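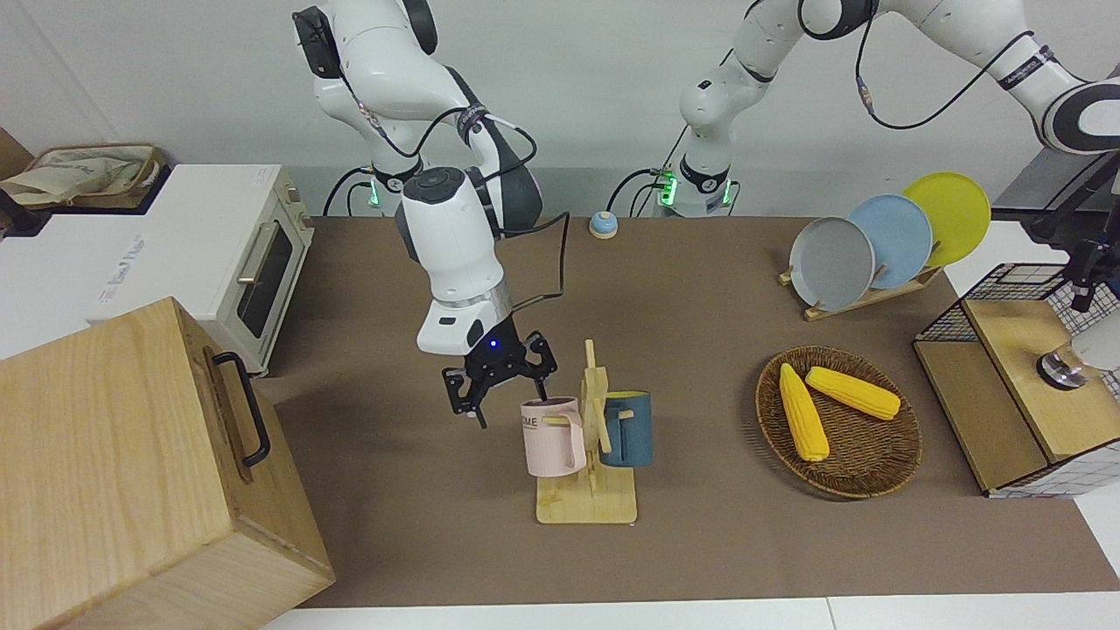

How to rewire a thrifted table lamp

Print this page | E-mail to a friend

I do love an old lamp, and most of the ones I bring home have a flex I wouldn't trust for a minute! Changing it is a nice job for a Monday evening, once you've unplugged it and taken the bulb out.

Unscrew the shade ring, lift off the holder and loosen the two little terminal screws. Pull the old flex out through the base (tie string to the end first, so you can draw the new one back up). I use a fabric-covered three-core, and 2 metres is plenty for a bedside.

Metal lamps must be earthed, so the green and yellow wire goes to the earth terminal, brown to live and blue to neutral. Do up the cord grip snugly, fit a 3 amp fuse in the plug, and if anything looks scorched or crumbly inside, please buy a new holder and have an electrician look it over before you switch on.

287 shares | 7 comments

Related:
Cleaning a pleated shade
Refilwe Zwane's hallway in soft green
Choosing a bulb for a reading corner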